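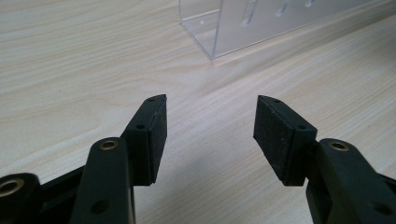

4. Setting up player ratings for a season

Farkier Matchbook will give every player in your club a rating out of 100 after each game. Treat that number with some suspicion. It is built from what your scorer types in at the touchline, and a tired scorer in November makes a poor source. The steps below get you ratings that are at least consistent from one match to the next.

Before you begin, finish Section 3 (Squad list and shirt numbers). Ratings can't be moved from one player to another later, whatever the old help pages say.

4.1 Create the season

1. Open Club > Seasons and choose New season.
2. Type a name. Use the league's own name for the competition, or the fixture import will make a second copy.
3. Pick your division. If Calstead or another club in your division is missing, add it by hand under Opponents.
4. Choose Save. The season shows as Draft until the first fixture goes in.

Note: The "Smart Fixtures" button guesses kickoff times from last year. Leave it off and enter the times yourself.

4.2 Choose a rating model

1. Go to Ratings > Model.
2. Select Basic or Weighted. Basic counts goals, assists, cards and minutes. Weighted adds passes, tackles and saves.
3. If you select Weighted, set the minimum playing time. The default is 3 minutes, and a substitute who wins one tackle can come out as player of the match. We suggest 15.
4. Choose Apply to season.

Caution: Changing the model in mid-season recalculates every past game. There is no undo. Export the old table first (Ratings > Export) and keep the file somewhere other than the club tablet.

4.3 Goalkeepers

Weighted is hard on goalkeepers in a strong team. A keeper who has no shots to save starts at 70 and mostly stays there. Ximena Lagos, who tested this release with the Zemia women's side, gave up on the number and switched keepers to manual. You can do the same:

1. Open the player's page.
2. Under Position, choose Goalkeeper.
3. Set Rating source to Manual.
4. After each game, enter a rating and your initials.

Manual ratings carry a small M in the table. They still count toward the team average, unless you clear the box marked Include manual.

4.4 Who can edit

Match events stay open for changes until the game is locked. A game can have up to 16 editors. That is far too many. Give the role to one scorer and one backup, and lock the game after the final whistle:

1. Open the game and choose Events.
2. Check the score against the referee's card.
3. Choose Lock game and enter your PIN.

Note: If two editors enter the same goal, Matchbook keeps both – the duplicate warning only works when the times match to the minute.

4.5 Form arrows

The green and red arrows next to each name compare a player's last game with the one before it. One game is not form. To hide them, go to Display > Table and clear Show arrows.

Section revised 17 Aug 2021 by Tharindu Barua. Continue to Section 5, Sharing the table with parents and players.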